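Equipment Planner, Manipulation Lab
Pluscombe, Nulton site. Full time, 21-month contract, start in May

Pluscombe is hiring a planner to run equipment buying for our manipulation lab in Nulton. The lab tests grippers and small arms on assembly and insertion tasks, and we are moving from a handful of cells to a full floor. We need one person to own the budget, the quotes and the delivery schedule.

You will report to Simão Bragança, who has handled purchasing alongside his engineering work until now. He will stay on as technical contact. 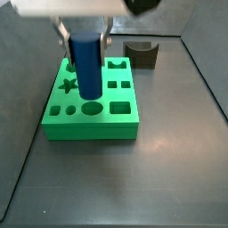
Most of the spending goes to arms, grippers and cell enclosures, but the small orders take up the most time. Finger pads, fasteners and test blocks all have their own suppliers and lead times. Last year we placed 566 orders, and 196 of them were under $50. You will decide which of these we should stock and which we can keep buying as needed.

In your first months you will:
Compare the Fankhauser and Kesotik quotes for the next set of grippers, including service and spares
Build a replacement schedule for wear parts
Write a two-year equipment budget with the engineers

You should have three years or more in purchasing or lab operations, and be comfortable with spreadsheets. Robotics experience helps – it is not required. Some travel to suppliers.

To apply, send a resume and a one-page note on an equipment purchase you planned, with what it cost in the end. Interviews are held on site and include a short tour of the lab.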